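# Surfacing and edge condition, Hullgate approach road

Speaker notes, 27/02/2019. Slot is 20 minutes including questions. Slide numbers in brackets.
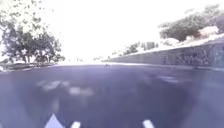

*Slide 1. Approach road, straight section, tree on the left verge and long wall on the right.*

**[1] Opening**

Leave the slide up while people sit down. Say who I am and that Nélida Núñez did the drainage work and will take questions on it at the end.

The talk covers three items: the asphalt, the left edge, the wall side. Traffic modelling is in the other session. If it comes up, send them there.

Point out on the slide:

- how much of the width is plain running surface
- the narrow verge, and how close the tree stands to it
- the wall getting lower to the eye as it recedes. This is perspective. The top is level within tolerance over the whole length, and someone always asks.

The far end is lost in glare. Do not try to talk about the junction from this slide; use the plan on [3].

**[2] Background**

The road was built as a works access for the Amaral yard and adopted later. Construction records are incomplete. We hold one drawing and a materials schedule, and the two disagree on the thickness of the base layer. We cored to settle it. The schedule was right.

Length under study is 2632 metres, from the Hullgate gatehouse to the Prusel junction. Chainage runs from the gatehouse. Repeat that once, slowly — last time half the room was reading it from the other end.

**[3] Plan**

Walk through from left to right. Tree side is north on the drawing. Wall side is south.

Mention the two changes in crossfall. Before the first, water sheds to the verge. Between the first and second, it sheds to the wall. After the second, it goes back to the verge. Most of what follows depends on this, so wait until people have found both marks.

**[4] Asphalt**

Surface course is a dense mix, last laid in one campaign. Texture depth was measured every 200 metres in the nearside wheel track. Results are on the chart. Two points fall below the level we would like, both in the middle section. Neither is below the level at which we have to act.

No structural cracking found in the cores. Joints are the weak point. The centre joint has opened in places and should be sealed before next winter.

Do not read out the table. It is in the handout.

**[5] Verge and tree**

Strip is narrow and has built up over the years with leaf litter and silt. Where the crossfall is towards the verge, the build-up holds water at the edge of the asphalt. Edge softening follows from that.

On the large tree: the survey recommends keeping it. Roots have been traced under the verge by hand digging. They stop short of the carriageway base. Any excavation within the root area is to be by hand or air tool, and this goes in the contract as a priced item. Overhanging growth needs lifting to give clearance for high vehicles. That is a routine job and does not need to wait for the main works.

Nélida may want to add something on the silt trap. Pause and look at her.

**[6] Wall side**

The wall is not ours. The yard owns it and maintains it, and we have access by agreement. Our interest is the channel at its foot. Between the two crossfall changes this channel takes the whole width of the road, and it is undersized for that.

Options:

1. Recut the channel to a deeper profile. Cheapest. Needs the wall owner's consent.
2. Replace with a slotted unit. The Unik section was priced because it fits the available width.
3. Change the crossfall and abandon the channel. Needs a full resurfacing and is hard to justify on the core results.

We recommend option 2. Expect to be asked about cleaning. Answer: access points at regular spacing, jetting from the carriageway, one lane closed.

**[7] Cost and programme**

Quantities are fixed, rates are not. Joint sealing and branch lifting could both start in March. Channel works need a closure notice and will follow later. Daily flow is around 2000 vehicles, so single-lane working with signals is acceptable outside the peaks.

**[8] Questions**

Go back to slide 1 for this. Keep the core log to hand, and the sheet with the joint measurements — both are in the blue folder.

If short of time, drop [7] and refer people to the handout.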